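About Fendden

Fendden is a small software company in Verwood. We write programs for robots with two arms: the part that understands the camera pictures, the part that plans the movement, and the part that keeps both arms from meeting in the wrong place.

We started with one planning library, Grorkent, which is still our main product. Today it is used by 58 customers and has 762 automatic tests. Each change must pass all of them before it goes to a real arm. Our second product, Brito, records what every camera sees and puts it on the same time line as the joint positions, so an engineer can find a mistake in minutes.

Our working days are spent close to the table.

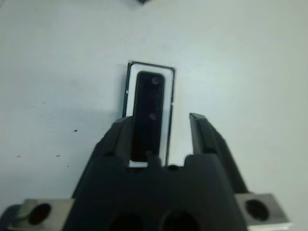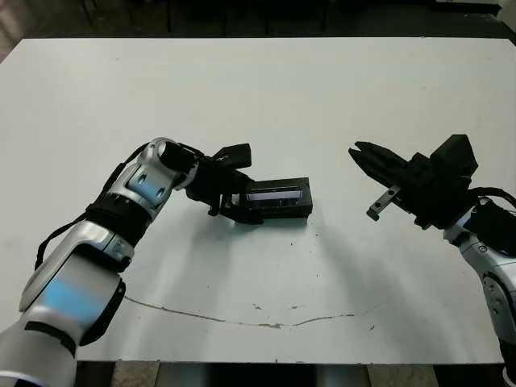
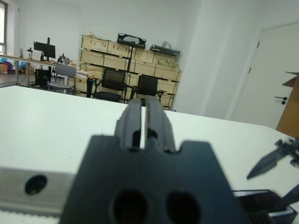
Can I use Grorkent without buying your other software?

You can. Grorkent is sold alone, and it accepts camera data from any source that follows our open message format. Brito is an extra which many customers add later.

We give support by e-mail in English, and we try to answer on the same day. New versions come out in March and in July. For schools and universities there is a free licence for up to 200 students. Please write to us if you wish to visit the office or to try the software on your own robot.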